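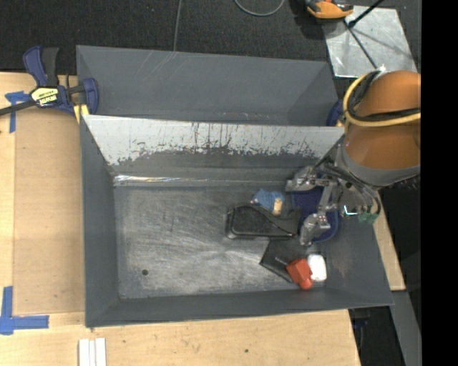

One member wrote in to ask why the Wuvcombe tool library charges late fees at all when the tools are donated. The answer is under "Fees" with the other money questions.

Last updated 2019-11-05

## Joining

**Who can join?**
Anyone 18 or over who lives in Wuvcombe or Olska. Bring a photo ID and one piece of mail with your address on it.

**What does it cost?**
Membership is $7 a month. You can stop at any time, but we don't refund part of a month.

## Borrowing

**How long can I keep a tool?**
One week. You can renew once by phone if no one else has reserved it.

**How many tools do you have?**
The catalog lists 189 tools. Of those, 164 can go home with you. The rest are large shop tools that stay in the building.

**Do you supply blades, bits and sandpaper?**
Drill bits, yes. Blades and sandpaper wear out too fast, so buy your own. Grunov Hardware on Pasichnyk Street stocks the sizes that fit our saws and sanders.

**Can I lend a tool to my neighbor?**
No. The person who signed for it has to be the one using it.

## Fees

**Why are there late fees?**
Most of the tools were given to us, but repairs, cords and replacement batteries were not. Late fees go into the repair account. The fee is $1 per tool per day.

**What if something breaks?**
Tell us when you bring it back. Normal wear is free. If a tool was dropped or left out in the rain, we may ask you to pay for parts.

## Donations

**What do you take?**
Hand tools in any condition and power tools that run. We can't take gas cans, paint or ladders.

**When can I drop things off?**
During open hours. We don't accept donations in April, when we do the yearly inventory.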